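# Buy the bins before the second arm

Every budget season I hear from a small shop that has fallen in love with a robot, and I'm always happy for them, truly! Then I ask what they've set aside for everything that goes around it, and the phone goes quiet for a bit.

At Gratley we priced our first two-arm bench the way most people do. We got the quote for the arms, added the grippers, and called it a plan. By September we had placed 94 separate small orders on top of that: cables, fittings, spare finger pads, trays, and a truly silly number of pens and water bottles for the arms to practice on. 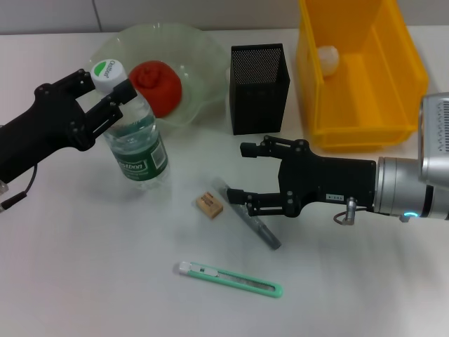 *Two grippers at the bench, one closed on a water bottle, with the bowl, mesh pen holder and yellow bin behind.*

None of those table items costs much, and I'd happily defend every one of them. A mesh holder and a smooth plastic bottle ask very different things of a pair of fingers, and you want to learn that on cheap goods. But they wear out and wander off, and somebody has to order more. The folks at Unddale now put $130 a month toward this sort of thing, and I think they have it right.

So my plea to anyone filling out a request this year (and I know the form only has one line for "equipment") is to ask for a smaller machine and a bigger drawer. Run one arm for 6 months. Keep almost $400 back for the cables alone. If the second arm still looks like a good idea after that, buy it with my blessing.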